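Cleaning a Small Washroom: Procedure for Housekeeping Staff

Prepared by Tahmineh Najafi, Facilities Office, Jincombe Residence

Scope

This procedure applies to the single-occupancy washrooms on the ground and upper floors of Jincombe Residence. It replaces the March sheet, which was written for the larger shared washrooms and should no longer be used. Shower rooms are covered separately.

Questions about supplies should be directed to Jeferson Moura at the stores desk. Questions about the procedure itself may be sent to the Facilities Office, extension 1217.

Before You Begin

Collect the following from the supply closet:

One pair of rubber gloves for the toilet and one pair for everything else
Two cloths for the basin and two for the toilet, in different colors
A scrub brush with a handle
Basin cleaner and toilet bowl cleaner
Trash bags, small size
A flat mop and bucket

Check the label of each cleaner before opening it. Products containing bleach must never be mixed with products containing ammonia or acid, and this includes many common descalers. Turn on the fan, if there is one, and keep the door open for the whole time you are working. Place the floor sign in the hallway where it can be seen from both directions.

Step 1. Empty the Bins

Begin with the bins. Many of our washrooms have more than one, and the small ones under the basin are easy to overlook. Tie each bag closed before lifting it. Do not press the contents down by hand, and do not pour one open bin into another.

A bin that is used without a liner should be emptied into a trash bag, wiped inside and out, and left upside down in the hallway to dry. Tissues that stick to the bottom should be removed with a gloved hand. Put in new liners only at the end of the job, after the floor is dry.

Step 2. Clear the Basin

Remove everything from the rim of the basin, including soap, brushes and bottles. Residents' personal items go into the clean tray from the cart and are returned to the same places afterward. Do not throw away a partly used bottle or bar of soap unless the resident has asked you to.

Step 3. Cover Where Needed

If dust is expected from high cleaning, such as wiping vents or the tops of walls, lay a clean plastic sheet over the toilet first. Let it hang freely on all sides. Remove the sheet by folding it inward so that the dust stays inside, then continue with Step 4.

Step 4. Clean the Basin and Faucet

Wet the bowl, apply the cleaner, and leave it for 3 minutes. Scrub from the rim toward the drain. Use a separate damp cloth for the faucet and go behind it, where the back edge of the basin collects soap and hard-water marks. Rinse well and dry the metal with the second cloth — water left standing on it will spot.

Wipe the front of the vanity last, including the lower edge.

Step 5. Clean the Toilet

Change gloves. Apply bowl cleaner under the rim and allow it to stand for the time given on its label. In the meantime, wipe the tank, the lid, the seat and the outside of the bowl, in that order. Scrub the bowl, flush, and put the used cloths directly into the laundry bag. They are not to be used again in any other part of the building.

Step 6. Mop the Floor

Move the bins out of the room. Start in the corner farthest from the door, which is usually the one between the vanity and the toilet, and work backward. Wring the mop well; too much water will run under the vanity and swell the base.

The washroom and another room

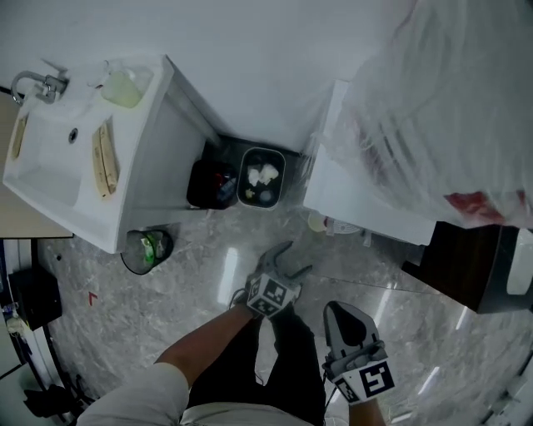
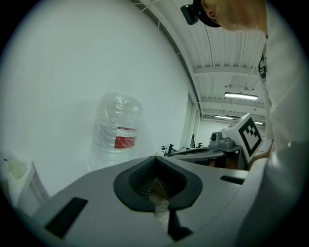 Step 7. Return Items and Record the Work

When the floor is dry, replace the bins with new liners and return the residents' items to the basin. Write your initials and the time on the sheet inside the supply closet door. A leaking faucet, a slow drain or a loose seat should be reported to Janaína Portela in maintenance on extension 1349 before the end of your shift. Use the repair form as well if the room has to be closed.

Frequency

Each washroom is cleaned once a day, and the basin is checked again in the afternoon. High cleaning is done once a month. Cloths are counted in and out by stores in packs of 100, and opened packs should be kept on the lower shelf.

New staff complete this procedure twice with a supervisor before working alone. Training times can be arranged with Maiara Miranda.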